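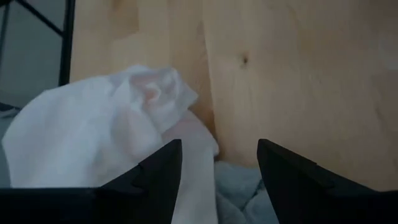

Laundry sorter build, grip detection on soft items

grellisico_bench
Posted 16th June

Arm is a six-axis kit on a Jarneser controller, two parallel fingers, wrist camera between them. Task is to take one garment at a time out of a mixed pile. Rigid parts are fine. With cloth I get two faults: the fingers close on nothing and report a grip, or they bring up two items.

Grip is currently judged by motor current at a fixed threshold of 236 mA. A thin T-shirt and an empty close look nearly the same at that level. Log from the last full run: 327 attempts, 300 reported as gripped. I don't trust the second figure.

Fingers are printed, black, with beveled faces and no pads. Looking for a better test than current.

torque_and_tape
Don't use current as the only signal. Read finger position after the close settles. If the final gap equals your empty-close gap, you have nothing. Calibrate the empty value at startup, it drifts with temperature.

pustanska
Position won't help on one layer of thin cotton. The backlash in those kit grippers is larger than the fabric thickness. I tried it on the Arsenault gripper at our shared shop and got junk readings. Use the camera. Lift, stop, take a still, check for cloth between the fingertips.

torque_and_tape
Backlash is repeatable if you always close from the same direction. What was your closing speed?

pustanska
Full speed. I'll grant that one. I still wouldn't rely on it for thin stuff.

grellisico_bench
Camera check is partly in place. I grab a frame during the lift, and the classifier is poor on those.

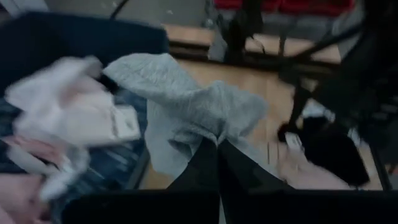
Wrist camera, gray knit in the fingers.

The knit is readable. The white and pink cloth next to it is smeared, and so are the chair legs. The classifier has to decide whether that cloth is attached to the gray one, and it guesses.

lowpass9
Exposure is too long for that light. Fix exposure and gain by hand, add a lamp, and wait 300 ms after motion stops before you grab.

Also, black fingers with no features give you nothing to locate. Put a strip of light tape on each inner edge. If the tape is covered, there is cloth in the grip.

pustanska
Agree on the delay, disagree on tape. It changes the friction and it peels. Paint a mark on the bevel, outside the contact face.

torque_and_tape
None of this solves double picks. You need weight. Load cell under the bin, read before and after each lift.

grellisico_bench
Bin is on the floor and I'd like to keep it movable, but a load cell plate is cheap. Order of work: slow close with position check, locked exposure, paint marks, then the plate. Plate won't be here until July.

lowpass9
Change one at a time and keep the 236 threshold in the log as a baseline.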